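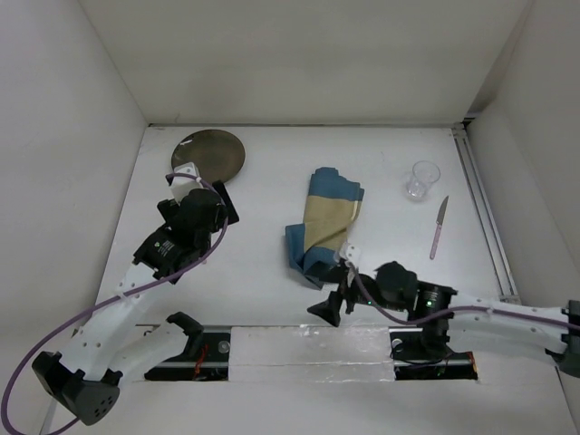 Week 2: Table manners and who wrote them down

2 min read

Be wary of any book that says the fork goes on the left "by tradition". Most etiquette guides were written to sell, and they copy one another freely. The Hoden guide gives 193 rules and not one source.
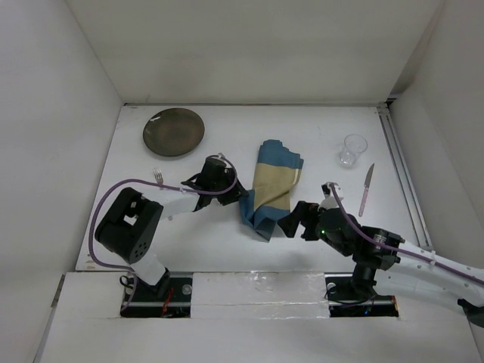
Ask who could afford the dinner being described. A manual tells us what its author wanted people to do, and that's weak proof of what they did.

For September: read the Yusof extract, 15 pages. Mark every claim without a date.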